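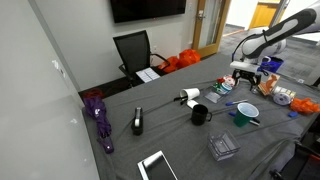

Costel Trajkovski told me in the other thread that ironing is the wrong way to go about it and that I should stop folding the cloths in the first place. That may be right but it doesn't help me with the creases I have already, so I'm asking again with more detail.

I look after the table cloths for the table-top sale in Ikden. They are dark grey, bought two winters ago from Clevurura, and they go on the long trestle tables. Between sales they are folded in a plastic crate in my garage. When they come out they have sharp fold lines across them and a lot of smaller wrinkles in between, and things like mugs and picture frames won't sit straight on the worst bits. Dark grey seems to show it more than the old cream ones did.

What I have tried so far:
Ironing at home on medium. It takes 12 minutes a cloth and by the time I have folded them into the car they are half creased again.
A damp tea towel and an iron on the table itself. This left shiny patches.
Pulling them tight and clipping the ends. Fine for the fold lines, does nothing for the small wrinkles.

The label says 100% polyester, wash at 40, cool iron, do not tumble dry. The hall opens for us at half past seven and sellers start putting their things out at eight, so there is not much time. I have a budget of 34 pounds left for the year and would like to spend it once on something that works. Is a hand steamer worth it, or would I be better off buying different cloths?

Vesna Tomić

Costel Trajkovski
Accepted reply

I'll go through it properly this time.

The shiny patches are from the iron being too hot. Polyester softens, and if you press down on it while it is soft the surface goes flat and catches the light. You won't get those patches back to how they were. Put that part at the back or turn the cloth over if both sides are the same colour. From now on use the cool setting and a dry cotton cloth in between, and lift the iron and put it down again instead of sliding it.

A steamer is worth it for polyester. It suits synthetics much better than it suits cotton or linen. I use a Brulum hand steamer with an 800 ml tank, which I got second-hand, and one filling does two long cloths if I don't dawdle. The smaller travel ones run out halfway along and then spit. Whatever you buy, run it into a towel or over a bucket for a few seconds before you point it at the cloth, or you will get drips.

Do it with the cloth already on the table. Clip one end, pull from the other end, clip that, and then work along the sides where the cloth hangs. Creases drop out of the hanging part quickly. The top is slower, as the steam has nowhere to go, so keep the head just off the surface and smooth behind it with your free hand in an oven glove. Leave it ten minutes before anything goes on it. If sellers put boxes down while it is warm you will have box marks all day.

On a painted or varnished table top, try a corner first. Steam can leave a white bloom on some varnishes. Most plastic folding tables are fine, but don't hold the steamer in one place.

For storage, ask at a carpet or fabric shop for cardboard tubes. They usually throw them out. Roll each cloth around a tube with the right side facing out, tie it loosely with tape in two places, and stand the tubes up in a corner. If your tubes are shorter than the cloth is wide, fold the cloth once lengthways before you roll it. You then have one line down the middle of the table and no others, and one line will steam out.

Wash them before you roll them, too. Old spills set a crease in harder. Cool wash, a short spin, and take them out as soon as it stops. Hang them over a line or a banister while they are still damp and most of the wrinkles will go without any heat at all.

I would keep the cloths you have. Thirty-four pounds will cover a second-hand steamer, and it won't cover new cloths for a hall.

marrowfat

Just spray them with water and a bit of fabric softener and leave them. Works on my curtains.

Costel Trajkovski

Test that somewhere hidden first. Softener can leave marks on dark polyester and they don't show until it dries.

gill_at_the_back

We gave up and changed cloths. Ours are the stretchy fitted ones that hook under the table feet, and they come out of the bag looking fine. The drawbacks are that they only fit one size of table, you can't store boxes underneath so easily, and they do cost more. We paid for ours over two years. If your hall has a mixture of tables I wouldn't bother.

Before that we used to send ours to Đorđević, the cleaners by the bus station, who pressed them and gave them back on hangers. They were lovely on the hangers. Then somebody would lay them flat in the boot with a tea urn on top. If you do pay for pressing, sort out how they are going to travel.

Also, if it is mainly the small items that won't sit straight, put a tray or a piece of board under them. Some of our sellers bring their own now.

Vesna Tomić

Thanks all. I have found a carpet shop that will let me have the tubes, and they'll fit in the car if I put one seat down. Going to look for a steamer before the October sale. Costel, does yours need distilled water or is tap all right?

Costel Trajkovski

Tap is all right if your water is soft. Ours isn't, so I use filtered, and I empty the tank every time before I put it away.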